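Skeltovmont Hand-Held Gripper Kit: Pre-Use Safety Checklist with Reviewer Comments

Site: Skimorville office, main work room
Completed by: Soon-im Woo
Second check: Su-bin Cheon
November 2023

Scope: evaluation unit of the Skeltovmont kit, supplied through Cisar. The kit is a pair of hand-held grippers with marker cubes, a headset, a chest mount and cabling. Ratings are OK, OK WITH COMMENT, or ACTION. An ACTION item must be closed before the kit is signed over for regular use.

SECTION A. GRIPPERS

A1. Housing free of cracks and sharp edges. OK.

A2. Finger pads seated, no lifting at the rim. OK WITH COMMENT. One pad had a lifted corner when we unpacked it. Pressed back in, has stayed put through the first 38 cycles. Ask Cisar if spare pads can be ordered singly.

A3. Thin or fragile items can be held without pinching fingers. OK WITH COMMENT. Eyeglasses were the hardest thing on our list. Keep the free hand clear of the pads while closing. Use old glasses only.
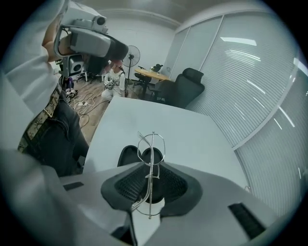 Item A3. Wire-rimmed eyeglasses at the gripper pad, temple arms folded.

A4. Trigger returns fully when released. OK on both units.

A5. Weight acceptable for the session length. OK WITH COMMENT. Su-bin's wrist was sore after a long morning. The manual gives no limit for continuous use. We are using 30 minutes on and 10 off until Skeltovmont gives us one.

SECTION B. MARKERS AND CAMERAS

B1. Marker cubes firmly attached, faces clean. OK. Wipe with a dry cloth only.

B2. Camera bracket screws tight. ACTION. One bracket could be turned by hand. Tightened on the spot, but the screw has no thread lock. Supplier to advise.

B3. Line of sight between operator and both grippers. OK. Tall objects on the table get in the way, so move them before starting.

B4. Finger gap clear of debris before power-up. OK. Look between the pads from the operator's side. Lint collects in the mesh.
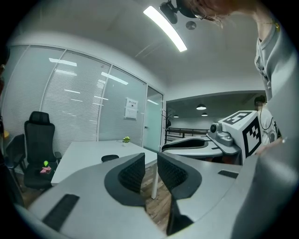 SECTION C. OPERATOR AND HEADSET

C1. Headset strap adjusted and lens clean. OK.

C2. Necklaces, bracelets and loose sleeves. ACTION. The manual says nothing on this. Our house rule will be that anything hanging comes off or goes under the shirt. Add to the sign-in sheet.

C3. Chest mount secure, cable routed down one side. OK WITH COMMENT. Clips hold well on a shirt with a collar. Not tried over a sweater.

C4. Operator can reach the work without leaning on the table. OK. Standing at the near edge works for both of us.

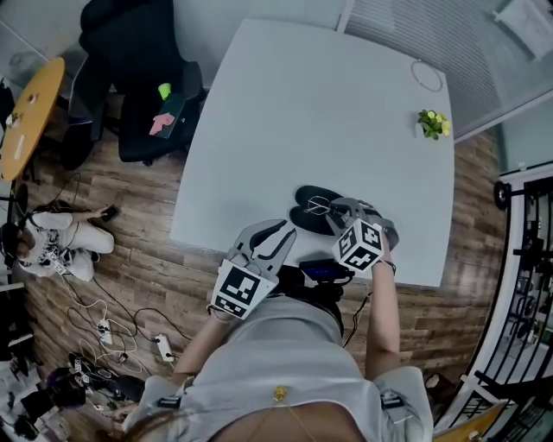 Items C3 and C4. Two-handed work at the white table, chest mount and marker cubes fitted.

SECTION D. ROOM

D1. Floor cables out of the walking path. ACTION. Too much loose cable near the power strips. Cable covers requested. Until they arrive, the operator stays on the table side and a second person watches the floor.

D2. Power strips undamaged and not overloaded. OK.

D3. Chairs pushed back from the work area. OK WITH COMMENT. Repeat at every changeover.

D4. Bags and spare equipment stored off the floor. ACTION. Shelf space needed.

RESULT

Not signed over. Open items are B2, C2, D1 and D4. Recheck planned for December. The Farías kit goes through the same list after that, using the same table and the same objects.

S. Woo

Related items
Cisar loan agreement, ticket 172
Cable cover request, ticket 228
Farías kit: unpacking notes
Headset cleaning procedure, version 3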